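Oct 17, 2019

Right, a few posts on whether a machine can do your chores yet. I've spent all of September on this for Grustis and I have opinions (sorry in advance!)

Short version: not the ones you want it to. Laundry, no. Washing up, no. Pressing a button on a box that's been put exactly where the program expects it — yes, and quite nicely.

Most of my tests are in simulation, so a spill costs me nothing. One arm, one table, buttons to press, a cardboard box, a multimeter to be put away. 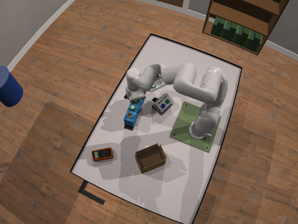
Mollton replied that pressing a button is no chore at all, and that they'll be impressed when it can clear a kitchen table after tea.

Fair enough, Mollton! But clearing a table is the next one on my list and it's miserable. I ran it 300 times last week. It got everything away in 39 of them.

Buttons, on the other hand, 98 per cent. Same arm, same table, just a much kinder job.

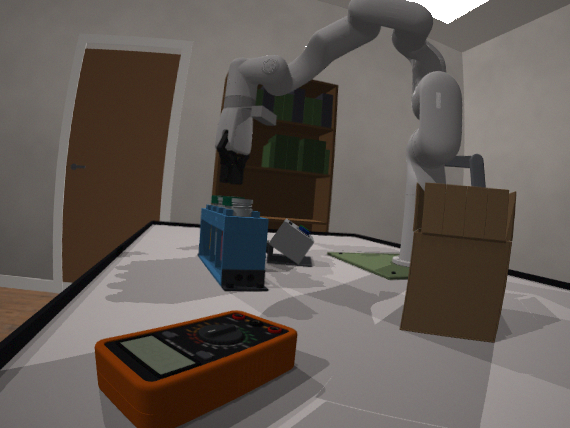
The grabbing I can mostly live with. What kills it is order — what to shift first so the rest doesn't topple. My nan does that without looking up from the telly.

For a shop floor I'd say yes to the dull repeat stuff, today. For your kitchen, keep the rubber gloves.

Trying tidying with fewer things out next. If it gets to 70 per cent I'll post the lot.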